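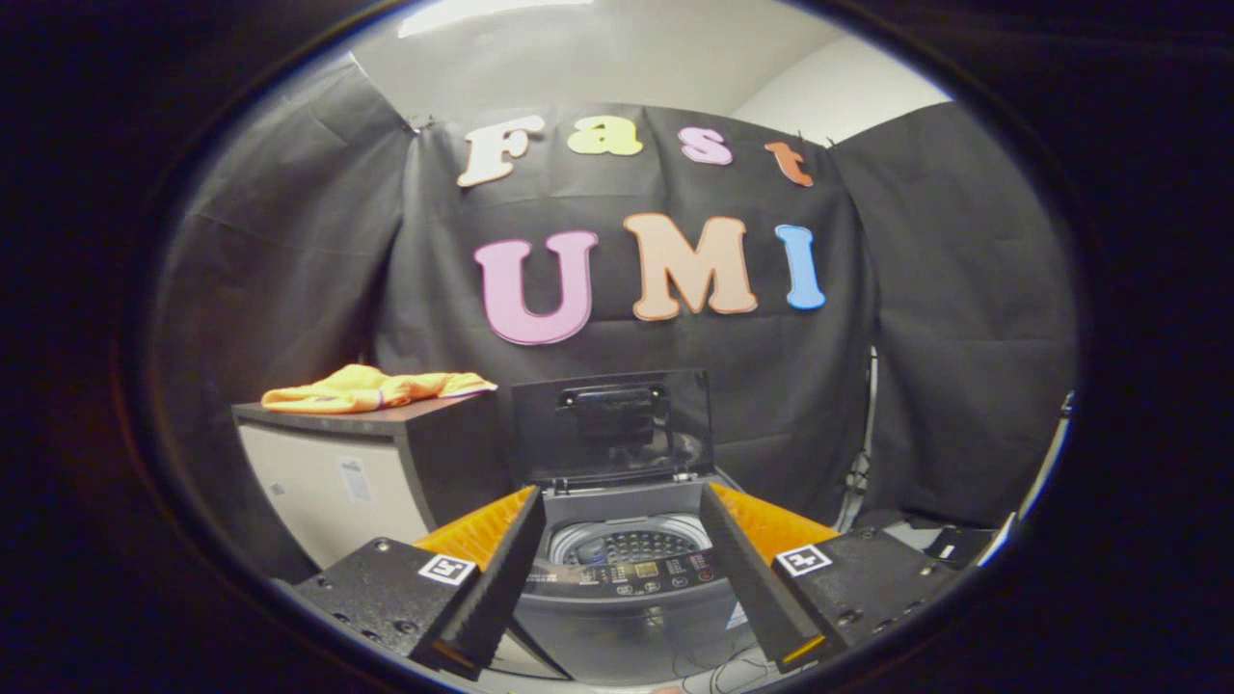 I have been making my own greeting cards since September, and I have opinions now. It started because I went into Zonley for one birthday card and came out with a paper trimmer, a bone folder and a stack of cardstock I had no plan for. I bet a few of you know how that goes!

So this month's item is for anyone who is thinking of making their holiday cards and hasn't begun. It's December 10, 2022 as I type this, and there is still time if you keep it simple. My own list has 85 people on it this year (I know, I know) and I'm a little more than halfway through.

First thing: pick one card and make it over and over. Last year I tried to give everybody something different and I was up past midnight with glue in my hair, writing "Happy New Year" on things that had a Christmas tree on the front. This year everybody gets the same card, a plain fold with a strip of patterned paper across the front and a word on top. My sister gets an extra strip. She'll notice if she doesn't.

Second, score your folds. I skipped this for ages and wondered why my cards looked chewed along the spine. You run the bone folder down the line with a ruler, then fold, then run it down again on the outside. If you don't have a bone folder, the back of a butter knife does fine. I did a whole batch with one at my mother's kitchen table over Thanksgiving and you can't tell which ones they are.

Third, envelopes. Please buy the envelopes before you cut a single card. I cut 30 cards to a size I liked the look of and then went all over Drandholm trying to find anything they would fit in. The stationery counter at Aoun had one box that was close, and close means the flap won't shut. Those 30 are going out by hand to the neighbors, with a ribbon around them, and I'm calling that a style choice.

Also, square ones cost more to mail, as do any with lumpy buttons on the front. I had forgotten this and got a talking-to at the post office window, very polite, with a line behind me.

Now, glue. I've gone through most of the shelf. The stick kind lets go after a week or so if your paper is at all shiny. The wet kind is strong but it ripples thin paper, and I'm too impatient to put books on top and wait. What I've settled on is the Milteck tape runner, the one that rolls out a dry line, and I'd buy it again tomorrow. The refills go on crooked the first time, so do it over a scrap piece. For tiny pieces I still use a dot of wet glue on the end of a toothpick.

A few people wrote back after the last newsletter to ask what I do with the scraps. Mostly I keep them in a shoebox by color and tell myself I'll make gift tags. I did finally make some! Cut a strip, snip the top corners, punch a hole, thread some kitchen string through. I can do a pile of them while a movie is on and still follow the movie.

Oh, and the writing part. I used to leave it until the end and then my hand gave out, and the last dozen people on the list got a signature and nothing else. Now I write 6 cards a night with a cup of tea and stop, even if I feel like going on. I try to put one real sentence in each, something about the dog or the garden or the time we got lost driving to the lake.

If you make some of your own this year, send me a picture, I'd love to see them. I'll put a few in the January issue if you say it's okay. And if anyone has a home for a box of 5 by 7 envelopes, unopened, wrong size for everything I own, write back and they're yours.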